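Giving up the newsletter, more or less

June 2026

I have been putting together the Wudholm residents' newsletter for long enough that my printer knows the margins by heart. Last month I told Blažena Havlíček that I would do it until the autumn and then stop. She took it well. She asked if I would keep doing the crossword, and I said yes before I had thought about it.

The job came to me from Oldřich Kopecký, who handed over a box file, a stapler and a list of 65 addresses. Some of the people on the list had moved to Lirport years before. I wrote to them anyway for the first few issues, and one of them, Rostislav Tichý, wrote back to say he liked reading about the bins. He still gets a copy by post.

Most of the work is chasing. People promise a piece on their allotment or the bus timetable and then go quiet. I used to fill the gaps with recipes. After a while I found it was better to ring people up, ask them three or four questions and write the thing myself. Guilan Hao's account of learning to drive at 60 came out of a phone call that was meant to be about the drains. It got more replies than anything else we have printed.

I write in the back bedroom, in the mornings, with the door shut. Longhand first, then typed up. I don't play music. If I start after lunch I get very little done.

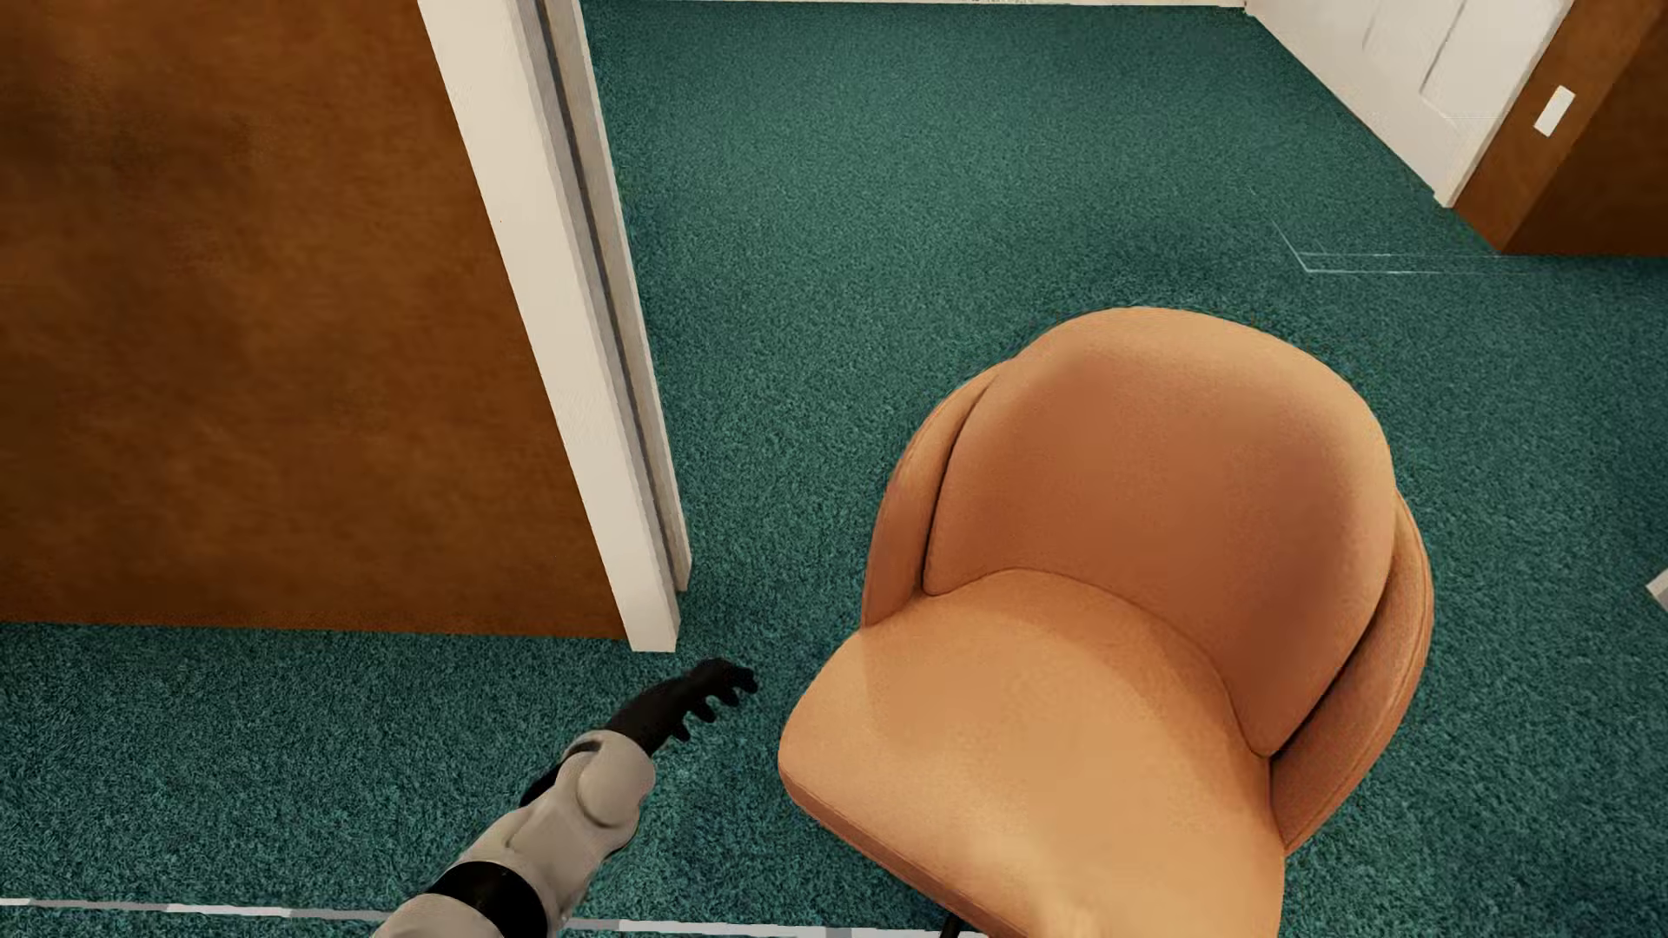 Orange armchair, green carpet

The layout has always been two columns. I tried three once and the long words looked terrible. Kolbrún Østergaard offered to set the whole thing up in Wurkine, and she did a trial issue that was much smarter than mine, but I couldn't work out how to move a heading without everything below it jumping to the next page. I went back to the old way. Whoever takes over can use what they like.

Page 3 is where I put anything that doesn't belong elsewhere. Lost cats, thank-you notes, a correction if I have spelt somebody's name wrong. I have spelt Šťastný wrong twice, both times by leaving off an accent, and both times I had a polite note through the door.

I still have the October issue to do. It will need something on the footpath, which has been closed since the winter, and the dates for the hall. Blažena has asked for a short history of the newsletter as well. I have started going through the box file for that, and I am up to the year of the two-page issues, when we ran out of paper.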